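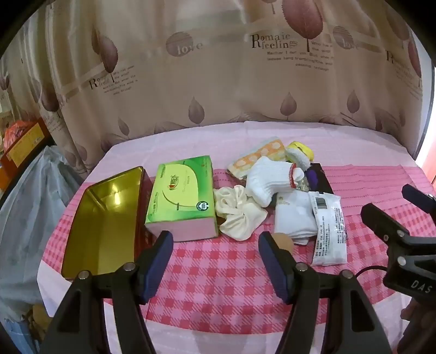 *Open tin, gold on the inside, on the pink gingham.*

I've had the Kornis feeder up since November and I still don't believe half of what it tells me.

For anyone who missed the earlier griping, the Kornis is the one with a camera in the roof. A bird lands, the camera wakes up, and a few seconds later my phone buzzes with a name. Fedeck, the company that makes it, says the thing gets smarter the longer you own it. Mine has logged 2,665 visits so far. That's a lot of visits, and I'd be more impressed if I hadn't sat at the kitchen window with a cup of coffee and watched one chickadee take a seed, fly to the lilac, and come back, over and over. Each trip goes in the log as a new visit. So what I have is a count of landings, and the app puts it on a screen labeled "Your Birds."

Then there's the species list. According to the app I've had a hoary redpoll, two kinds of crossbill, and a Eurasian tree sparrow. I live on the edge of Dodlow, behind a tire shop. The tree sparrow was a house sparrow with its head turned. I know because I saved the clip and went through it slowly, and so did Sofia Torres, who has been birding the reservoir at Cunha longer than I've been paying attention to birds at all. She wrote back one word, and it wasn't a species.

I sent a correction through the app. You tap a little pencil, pick the right bird, and get a green check mark. The next morning the same sparrow (I'd bet money it was the same one, though of course I can't prove it) came in as a Eurasian tree sparrow again.

What bugs me more than the wrong names is where they go. There's a switch in the settings called "Share with science" and it's on when you open the box. I went looking for which science. The help page says "partners" and stops there. Maybe somebody careful is on the other end throwing out the junk, and I'd love to hear that. Until I do, the switch is off, and if you own one of these I'd suggest you look at yours.

I did try a fair test. I picked a stretch of mornings and wrote down the first 20 alerts where I could see the bird myself through the window. The feeder got 4 of them wrong. Three were female finches, which I'd forgive in a person. The fourth was a gray squirrel, entered as a mourning dove.

Now, 20 is a small number and I wouldn't hang much on it. Somebody with a feeder in a different yard, with better light, might do better. Mine gets the sun straight in the lens until 10 or so. But the box says nothing about light – it just says "every bird, every time."

To be fair, the pictures are good. There's one of a downy woodpecker with snow on its bill that I've looked at more than I'd like to admit. And my mother, who never cared about birds, calls me to ask what came by. I tell her the ones I've checked.

The subscription comes up for renewal next month. It was free for the first stretch and after that it's $116 a year, which buys a lot of sunflower seed. I'm leaning toward the seed.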